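Section 4: First Wash, Hanging and Fitting Your Worura Table Cover

Welcome to the fun part! Your cover is out of the bag, you've checked the hem as shown in Section 3, and now it's time to get it ready for real meals. Set aside an afternoon for the first wash and drying time. The fitting itself is quick once the cloth is dry.

These steps are for the woven cotton covers in the Retamal and Turar ranges. If yours has a coated back, skip to Section 6.
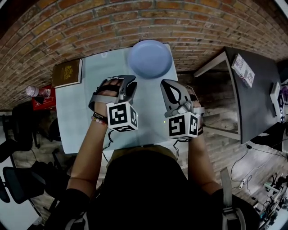
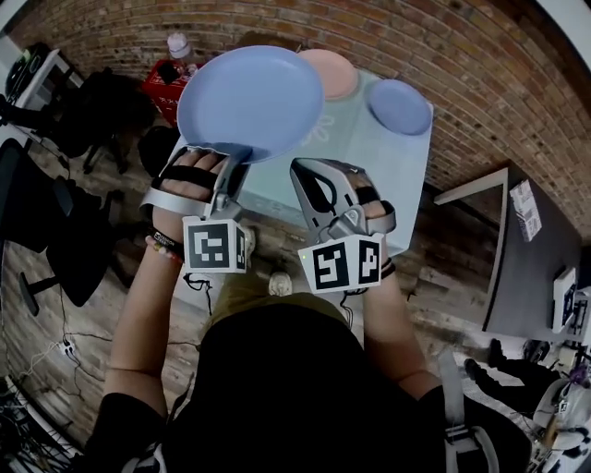
Can I use the cover straight out of the bag, before the first wash?

It's better to wash it first. New covers carry a finish from the mill that makes the cloth stiff and keeps it from soaking up spills, and the fold lines drop out much more easily after one wash.

4.1 First wash

1. Shake the cover out and remove the paper band and the spare thread card. Keep the card - you'll want it if a hem ever comes loose.
2. Wash the cover by itself in cold water on a gentle cycle. Use half your normal amount of detergent.
3. Run a second rinse. The water may look a little cloudy the first time through, and this is fine.
4. Take the cover out as soon as the cycle ends.

CAUTION: Do not use bleach or fabric softener. Bleach weakens the stitching, and softener leaves a film that holds on to grease.

4.2 Drying and pressing

1. Hang the cover over two lines, or over a shower rail if you live in an apartment, with the long edges level.
2. Pull the corners gently until they're square. Do this while the cloth is damp!
3. Leave it until it's nearly dry, then press it on the back with a medium iron. Start at the middle and work outward.
4. Let it rest flat for 30 minutes before you fit it.

Note: Covers shrink slightly in the first wash and then settle. We allow for this when we cut them, so a new cover will seem a touch long.

4.3 Fitting

1. Wipe the tabletop and let it dry completely.
2. Find the small woven tab on the underside of the hem. It marks the middle of one short end.
3. Line the tab up with the middle of the table end and unroll the cover toward the other end.
4. Walk around and check the drop on all sides. Small differences can be smoothed out by hand from the center.
5. Clip on the corner weights (200 and 230 sizes only), one per corner, with the smooth side facing out.

CAUTION: Remove the corner weights before every wash. They can dent the drum.

4.4 Small spills

Blot, don't rub. Cool water takes care of most things if you get to them early. For tomato or curry, dab on a little dish soap, wait a few minutes, and blot again from the back of the cloth. We love how well this weave gives up coffee!

If the hem tape starts to lift, write to Abelardo Daza at the Zarkthorpe workshop and include the batch number from the woven tab. Replacement tape goes out in April and again in the fall.

Guide revised 2025-03-24. Storage and folding are covered in Section 5.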